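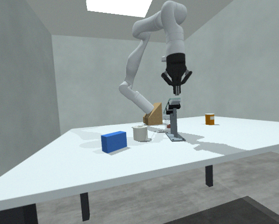 Ferry turned back to port after 90 minutes, operator and booking agency both say it is the other one who must pay. What can I do?

Posted in Travel by Ferry and Ship, May 2, 2018

tidewater_lena

Good evening to all. I ask for advice from people who have more experience with ferry companies than I have. English is my third language, so please excuse if I use a wrong word for something on a ship.

My husband and I, with our two children and the car, were booked on the evening crossing from Motaddale to Flenthorpe with Muvent. I bought the tickets on the website of Xie, which is an agency and sells tickets for several ferry lines. The price was 757 for everything together: four passengers, one car, one inside cabin with four beds, and the breakfast. I paid by credit card.

We left the port on time. After 90 minutes the ship became slow, and then it made a wide turn. At first there was no announcement. Then a voice said there was "a technical matter with one engine" and that for safety we go back to Motaddale. I want to say clearly that the crew was calm and polite and I do not complain about the decision to return. I prefer to be in the port with an angry child than in the middle of the sea with an engine that does not work.

My complaint is about what came after. We were back in the port late in the evening. The drivers had to wait a long time in the cars, with the doors of the car deck open, before the first row could move. In the terminal were two employees for all the passengers. A man in the line said the ship had nearly 400 people on board, I do not know if this is true. The employees gave us a paper with a telephone number and a voucher for one sandwich and one drink for each person. When I asked for a hotel, the lady said the hotels in the town are full, but we are free to look for one ourselves and "keep the receipt." We found a room in a guest house outside of town, and it was not cheap.

In the morning I called the number. The next ship with space for a car was only two days later. We could not wait so long, because our rented apartment in Flenthorpe was for five nights only and the visit to my husband's parents was planned around it. In the end we drove home. So we lost the apartment too.

Now the problem. I wrote to Muvent and asked for the money back, and for the guest house, and for the apartment. They answered that the ticket was sold by Xie and all refunds must be asked from Xie. I wrote to Xie and they answered that they are "only an intermediary" and the transport is the responsibility of Muvent. Xie also wrote that a voucher for another trip can be offered, valid until December, if I accept within 14 days. Four of these days are already gone.

My questions are these:

Who must give me back the money for the tickets?
If I accept the voucher, do I lose the right to ask for the rest?
Is there any hope for the apartment, or should I forget it?

I still have the boarding cards, the paper from the terminal, the receipt of the guest house and all the emails. Thank you very much for reading such a long text.

capstan_and_rope

Go to your credit card company and tell them you did not receive what you paid for. They take the money back and finished. I did it with a concert ticket one time and it was very easy. Do not lose your time with emails, these companies never answer correctly.

And never take the voucher!!

northpier_reader

I am sorry that this happened to your family. I worked for six years at the ticket desk of a ferry line (a different one, and in another country, so please check everything I write against the rules where you live). I will try to go through your questions in order, but first the most important thing.

Do not click on anything that says "accept" for the voucher, and do not answer with a friendly "thank you, that is fine." With many companies the acceptance of a voucher is the end of the matter for the ticket price, and it is written somewhere below in small letters. Before the 14 days are over, write a short email to Xie and say: I do not accept the voucher, I ask for a refund in money, and I keep all my other claims. If you say nothing at all, some agencies will later pretend that you agreed. This is not correct of them, but it gives you extra work.

Now, who must pay. In most places the company which operates the ship is responsible for the crossing, and this does not change when the ticket was bought at an agency. The agency took your money and passed it on, usually after keeping a commission. So what happened at your desk is very common: the operator says "ask your agency" since the payment in their system belongs to the agency account, and they really cannot push a button to send it to your card. It is a question of bookkeeping and it should not be your problem. What helped our passengers in the old days was one single letter to both companies together, with both addresses visible at the top. When each of them can see that the other one has received it, the game becomes more difficult.

In this letter I would put:

The booking number and the names of all four passengers as they are on the ticket.
The registration of the car.
The hour of departure and the hour when you were again in port. Write only what you know.
The sentence that the crossing was not carried out and that no other crossing was offered for the same or the next day.
The amount 757, and separately the guest house with a copy of the receipt.
A date until which you expect the payment. Write a real date and do not write "as soon as possible."

Please send copies only. The original boarding cards stay with you. Also ask them for a written confirmation that the sailing was interrupted for a technical reason. At our company we had a standard form for this and we gave it to everyone who asked, but we did not give it to people who did not ask. You will need it for an insurance company, if you have one.

About the guest house: the lady at the terminal told you to keep the receipt. This is good for you. It means that the company knew they should arrange something. Write down what she said, with the time, while you still remember the words. Some rules put a maximum on how much per night and per person they must pay, so maybe you will not receive all of it. There are often exceptions for bad weather, but from your text I understand that it was the engine, and a defect of the engine is normally the business of the operator. Do they mention weather anywhere in their answer? If yes, ask for the proof.

About the apartment I am less optimistic. Ferry companies refuse this nearly always and they call it an indirect loss. You can write it in the letter, it costs nothing, but please do not make it the biggest part of the text, or the discussion will be only about the apartment. Better places to look are your travel insurance, and also the insurance which is sometimes included in the credit card. Many people have it and do not know. Write also to the owner of the apartment. If they could rent it again for some of the nights, a kind owner may return a part.

To the answer before mine: the credit card is a good tool, but I would use it as the second step. The bank will ask if you have tried to solve it with the seller, and with your letter and their two answers you can show it. There is also a time limit for such a request, different from bank to bank, so call and ask what it is. If you start it too early, the agency can say that they have offered you a solution and you did not reply to it, and then you wait for months.

If there is no good answer after your date has passed, look for the public office which is responsible for passenger complaints in the country of the departure port. They have a form. They are slow, but the operators do read the letters which come from there.

tidewater_lena

Thank you both, and especially northpier_reader. I have written the email to Xie this evening that I do not accept the voucher. I used almost your words, I hope you allow it.

I looked again at the answer of Muvent and there is no weather in it. They say "operational reasons." The sea was flat that evening, my daughter was even disappointed that there were no waves.

Tomorrow I call the bank about the card insurance. One more small question, if somebody knows: the breakfast and the cabin are on a separate line in my booking. Must I ask for them separately?

northpier_reader

Of course you can use the words.

For the cabin and the breakfast, one letter is enough, but list them on their own lines with their prices, the same as in your booking. In our system the extras were refunded in a different step from the fare, and sometimes a colleague did the first step and forgot the second. So when the money arrives, please compare the total before you write that the case is closed.

slipway9

Same thing with Muvent last year but on foot, without a car. From the agency I received nothing for a long time, then the ticket came back on my card without any message. The taxi home they did not pay. I had no receipt for it, so it was my own mistake. Good luck with yours.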